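Talks > Community robotics night > Speaker notes

Notes for the Vetden talk, 29th April. Read slowly, skip the bit on funding if we're running late.

Open with the Jokholm claim: 400 demonstrations and the robot makes your bed. Ask who believes it. I don't, and I've done a fair few of those demonstrations myself.

Two ways to show a robot a task. You can drive the arm by remote control from across the room, or you hold a gripper in your own hand and do the job with it. The second is quicker and a lot cheaper. It also lets the person do most of the clever work, and I want people to keep that in mind when they see the videos.

Bedding is my favourite test because it never sits the same way twice. Pause on the slide. 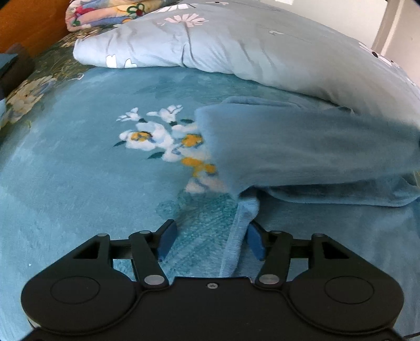

Filed under: Teaching by hand

Ask what the person holding this knows. They know blue fleece from teal sheet, even with a blue duvet right behind it. They know a rolled edge is worth going for. How much of that ends up in the recording? Some of it, maybe. The pads sit either side of a thin strip of cloth and the data says "closed".

Marchuk trained on 696 recordings, tried 13 beds and wrote up the good ones. Fine, but I'd like to see the others. Trorarero did the remote control version with 344 and at least published its failures. Labour hours missing from both.

Finish: who did the showing, and on whose bed? Take questions.

Tags: robots, demos, talk notes

Comments (3)

bit harsh on Jokholm, they did say "up to"

Are the slides going up before May?

I've tried the remote control kind and my neck hurt for a week. Give me the hand-held one any day.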